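Using a spot colour in a black and white comic

These steps are the ones I use for my crime series Kestberg, which is printed in black, one flat grey and red. They work in any drawing program that has layers. You will need finished inks, scanned and cleaned up.

1. Choose what the colour means

Before you open the file, write down what is allowed to be coloured. In the first Kestberg book it was anything the murdered man had owned. In the second it was anything Inspector Holten was lying about. Keep the list next to you and stick to it for the whole book. Of the 19 pages in the November chapter, six have no red on them at all.

2. Set up the layers

Put the line art on top and set it to Multiply. Make a layer below it for the grey and another below that for the colour. Name them properly. Fill the grey areas first, using black at 40 per cent, and save the file before going any further. 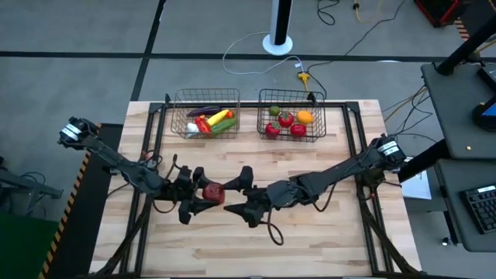

3. Place the colour

Zoom out until the whole page fits on your screen and look for the panel where the reader should stop. The coloured object goes there. It needs dark or plain shapes next to it, in the way the red pepper shows up between the black fingers of the gripper, with only pale wood underneath. If there is a busy pattern behind your object, take the pattern out or drop it back to grey. Fill the object flat. Highlights and shading can come later, and most of the time I leave them off.

4. Check the page without it

Hide the colour layer and read the page again. You should still be able to tell who is speaking and what is being picked up, dropped or hidden. If you can't, the fault is in the drawing, so go back and fix the inks. Najwa Tannous, who inks my covers, does this check on a printout turned upside down.
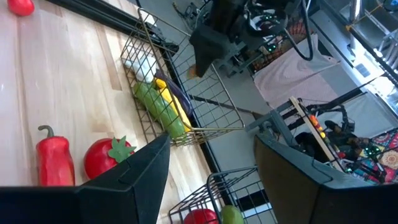
Do the same for each spread, with both pages side by side. Two red objects facing each other across the fold will pull against one another – move one of them or lose it.

5. Prepare for print

Ask the printer whether they want the spot colour as a separate channel or as a plain CMYK mix. Wuvenik, who print mine, want a separate channel with the ink named in the file. Set the black line art to overprint, and let the red run slightly under the lines so that no white gap shows if the sheets shift. Order one proof and look at it in daylight. Red nearly always prints duller on uncoated paper than it looks on screen.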